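I moved to a new country with my family when my daughter was four. Now she is 11 and I want to write down some things about raising a child in two languages. This is a thread, I will try to keep it short.

1/ At home we speak Ukrainian. Outside everything is English. Before we moved, I read that children "pick it up like sponges." My daughter did not say one word in preschool for 7 weeks. Her teacher, Marlene Amaral, told me to wait. So I waited, and I did not sleep very well.

2/ The first English word she said at home was "mine." The second was "snack." I wrote them both on the calendar in the kitchen and I still have the page.

3/ My big mistake in the first year: I corrected her Ukrainian all the time. Wrong ending, wrong stress, wrong word. After some months she began to answer me in English, even to simple questions. I was hurt by this. Then my cousin Stepan asked me how much I would talk if somebody stopped me in every sentence.

4/ So I changed it. If she says the wrong form, I repeat the sentence in the right form and we continue talking. It is slower, but she talks to me. 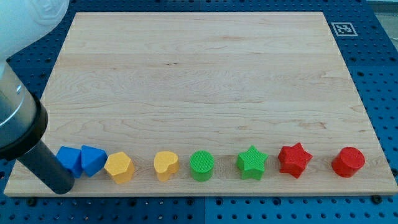
5/ Books were the hardest part to organize. Our library had 8 children's books in Ukrainian and most of them were for babies. My friend Melaniia Antoniuk started an exchange between families. You put a book in the bag and you take a book from the bag. Last January the list had 70 titles on it. Some have soup on the pages.

6/ People ask if I am strict about "one parent, one language." No. My husband Pejman grew up with Persian and his Ukrainian is from me, so our dinner table is already a mix. She understands some Persian from her grandmother on the phone, mainly words about food and about being cold.

7/ Reading and writing are a separate job from speaking. I did not understand this at first. She could tell me a whole movie in Ukrainian but she could not read the title. We do ten minutes after breakfast, before she is tired. When we tried it in the evening there were tears (also mine).

8/ What she likes to read: comics, recipes, messages from her cousins. What she does not like: the textbook I paid too much for. It is 530 pages and I think we opened 20 of them.

9/ She mixes languages in one sentence and I stopped worrying about it. I do it too. Yesterday I said to the dentist "one moment" in three languages and none of them was the one I wanted.

10/ One thing I still do not know is what to do when her friends are here. If I speak Ukrainian to her, the friends feel outside. If I speak English, she laughs at my accent. For now I say it in Ukrainian and then again in English for everybody. If you have a better way, please write to me, I read all the replies.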